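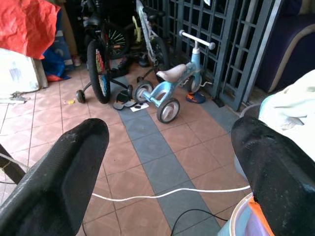 Conall Nic Giolla asked at the last check-in whether the ground floor work was really worth a separate line in the budget, given that most of the money was meant for the rooms upstairs. It was a fair question, and this report tries to answer it by setting out what has been done at the Grinton house since April, what it cost and what is left.

Project: Grinton family house, shared areas
Report to: Kimance Fund
Period: second progress report

Background

The house is shared by three families. The tiled area inside the metal gate is where everything ends up that has no other place: children's bikes, laundry on its way in or out, and furniture waiting to go somewhere else. The first report described it as the main obstacle to using the downstairs rooms. Your grant allows 400 for storage and small fittings on this floor, and 200 for moving and packing.

Bikes and ride-on toys

We started with the bikes because they were in the way of everything else. All bikes and ride-on toys in the house were brought down and sorted by who rides them now. Thirteen items went through this process. Some were handed on to the Pimora playgroup, which collects from the gate. Those still in use stay by the gate, and they include the small light-blue tricycle and the black children's bike with training wheels and colored spoke decorations.

The families wanted to keep the bikes low and within reach, so that a child can get one out without asking. We had planned on wall hooks, and a set had been priced. After talking it over we dropped the hooks and agreed on a parking strip along the gate side. The pattern in the floor helps, as there is already a line of blue-gray tiles that can be used as a limit. Bikes go on the gate side of it and the rest of the floor is for walking.

This has held up reasonably well on weekday mornings. It works less well after four in the afternoon, when all the children are home and the bikes are out and back several times. We have not found a fix for that and may not need one.

The saving on the hooks has been moved to laundry storage, as agreed by email.

Laundry

The laundry has taken longer than planned. Washing for the whole house passes through this floor, and before the project it was put down wherever there was room. Clean clothes got mixed with clothes waiting to be washed, and a fair amount was washed twice.

The new arrangement is simple. Each family has its own basket, and baskets are kept off the floor, on a stool or a shelf. Clean clothes are folded the same evening and taken upstairs. Children's clothes that no longer fit go into a bag for the next collection.

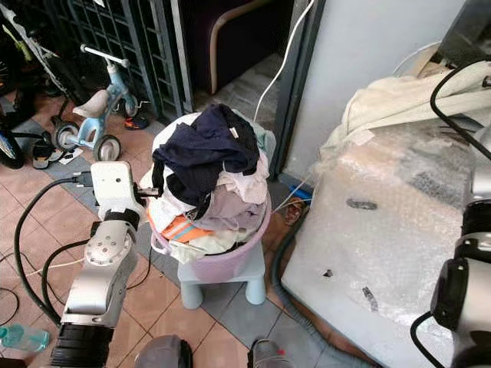
Hsiu-ying Wei said that the baskets are fine but too few, and that one basket per family only works if somebody folds every day, which in her household happens perhaps every other day. She would like a second basket for each family, with one kept only for clean things.

We think she is right. A basket heaped high with shirts, striped things and odd pieces of cloth takes a good half hour to sort, and by then people are looking for school clothes in it. The low plastic stools do their job of keeping the basket up off the tiles, and they are light enough for anyone to move when the floor is mopped. They are small for a full basket, though, and a proper shelf would be better.

We propose to buy three more baskets and one long shelf from the hook money. The shelf would stand at a height where an adult can fold without bending. We will send the price before ordering.

Furniture and packing

The large pieces going into store are being wrapped one at a time as their new places are settled. Bubble wrap and tape came out of the packing money, and old blankets from the house are used for covers. Urbańczyk, the moving firm, has quoted for a single pickup and asked that everything be on the ground floor beforehand. That means the floor will be fuller for a while before it is emptier – we would ask you to keep this in mind if you visit during the next period.

One item still has no agreed destination. Two of the families would like it, and they are settling it between themselves.

Spending

From the storage and fittings line of 400, the first baskets and stools have been paid for. The shelf and extra baskets described above should fit within what remains. From the packing line of 200, wrap and tape have been bought, and the rest is held for the pickup. Receipts are in the shared folder.

Delays

Folding and sorting are behind by a few weeks. The bag for outgrown clothes filled up faster than expected and the playgroup could not take it at once, so it stood on the landing for some time. It has now gone.

Next steps

Order the shelf and baskets once you have confirmed.
Mark the bike strip with tape where the blue-gray tiles stop.
Fix a pickup date with Urbańczyk, preferably in the morning while the children are out.
Ask each family again about the bikes before winter, as at least one child will need a bigger one by then.

On the question of the separate budget line, our view is that it should stay until the pickup is done. The remaining costs after that will be small and can go under general upkeep.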